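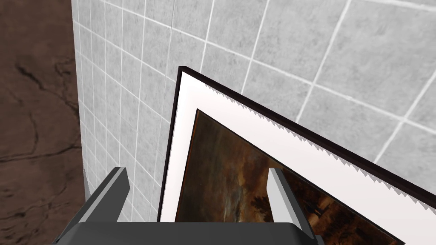
When our class was asked to pick a project on "something ordinary in the home," I chose grout, and my grandmother laughed for a good long while on the phone. She grew up helping her father set tile in Doreck, and she told me I would be bored by November. I wasn't! Most people think of tile as the part that matters, but the joints between the tiles take up a lot of the work and most of the complaints. Thin white lines between speckled gray squares look crisp and tidy, and white is also the color that the people I interviewed regretted most often, especially in kitchens.

## What I did

I handed out a short survey at the Cheung Street library and got 70 of them back, which was more than I had dared hope for. I also spent an afternoon with Man-lok Hsiao, who has been setting tile since 2004 and was very patient with my questions (and with my note-taking, which is slow). My project partner, Declan Henare, made the charts and typed up the survey answers.

## What I learned

The biggest complaint was staining, followed by cracking in the corners. Quite a few people had never heard of sealing grout, and I have to admit I hadn't either before this fall. Mr. Hsiao explained that ordinary cement grout is porous, so it soaks up spills, and that a sealer slows this down but has to be put on again from time to time. He likes epoxy grout for busy kitchens, though it costs more and sets quickly – he ruined a good pair of boots learning that.

Cracks in the corners usually come from movement where two walls meet. A flexible caulk belongs there, and in my grandmother's old bathroom there was plain grout instead, so that mystery is solved.

## What I would change

My survey asked "Is your grout clean?" and almost everybody said yes. I would word that one differently. I would also like to ask renters and owners separately, as Declan suggested back when there was still time to do it.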